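Courses > Robot Cells in Practice > Unit 6 > Handout: Setting up the simulated fridge cell

Unit 6. Setting up and looking after the fridge cell

This is my favorite cell in the course, and you get to keep it running for two weeks. It is one arm on a fixed base, one tall gray cabinet with double doors, and a handful of small objects to move. It lives entirely in the Vinholm simulator, so you can't break anything that a reload won't fix, but please treat it like hardware anyway! The habits carry straight over.
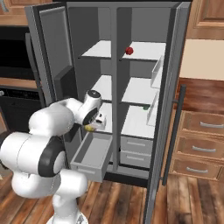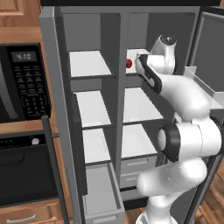
Fig. 6.1. The arm at the cabinet with the doors open and the left drawer pulled out. First picture: the gripper holds the yellow object above the rim of the drawer. Second picture: the gripper is beside the red object on the top right shelf.

What you are setting up

The cell has four parts that need to agree with each other: the base frame, the cabinet model, the gripper, and the object list. Nearly every ticket we got last year came down to two of those disagreeing. The Privmont file holds the cabinet and its joints (doors and drawers). The Vakulenko file holds the arm and the gripper. Load Privmont first. If you load them the other way, the base frame snaps to the floor origin and you will spend a happy half hour wondering why the arm can't reach a shelf.

Step 1. Place the base

Look at how close the base stands to the cabinet in both pictures. That's a compromise. The arm has to reach well into the upper compartments, and it also has to fold back far enough to work over an open drawer. Move the base in 50 mm steps and run the reach check after each one. Stop as soon as every shelf passes. Don't keep hunting for a prettier spot, you'll lose the drawer.

Step 2. Open the doors and lock them

Both doors should be swung well clear before the arm moves. The door bins on the inside stick out farther than people expect, and the right door is the one the forearm meets on its way to the upper right shelf. In the second picture, look at the gap between the forearm and the door bin. Set the door joints, then lock them. An unlocked door drifts when something brushes it, and then your collision log fills up with contacts that have nothing to do with your motion plan.

Step 3. Drawer travel

Pull the left drawer to full travel and read the joint value. Write it in your setup sheet. The two drawers on the right stay closed for this unit (we use them in Unit 7, and they are great fun). Check that the gripper can come down inside the open drawer without the wrist touching the shelf above. Tilt the wrist if you have to. A straight-down approach looks tidy on paper and fails on the lowest left shelf nearly every time.

Step 4. Gripper zero

Close the gripper on nothing, zero it, open it, close it again. The two readings should match. Then try one small object. Watch the finger pads during the close: both should make contact in the same time step. If one arrives early, the object gets shoved sideways before it is held, and near a partition that means a knock. Fix the offset in the Vakulenko file and reload. Don't patch it in your task script!

Step 5. Soak run

Run 1000 cycles overnight with the default task. You want a clean log with no door contacts and no dropped objects. If the run stops early, save the log before you touch the scene.

Routine care

- Reset the scene at the start of each session, even if the last group left it neat.
- Re-zero the gripper after any reload.
- Compare the drawer joint value with your sheet.
- Back up your scene file to the Pedton share before you change the base position.

Known fault: error 1611

You will meet this one. It means the planner found a start pose already in contact, usually the wrist against a shelf or the forearm against a door bin. Back the arm out by joint, slowly, starting with the elbow. Don't use the "home" command from inside the cabinet, as it takes the shortest path and the shortest path goes through the door. Once the arm is clear, check the door lock, reset, and run the reach check again.

To hand in

Your setup sheet, the soak log, and half a page on one fault you found and how you tracked it down. Strange faults are very welcome. Due 29 Jul 2026, uploaded to the Pedton share under your group number.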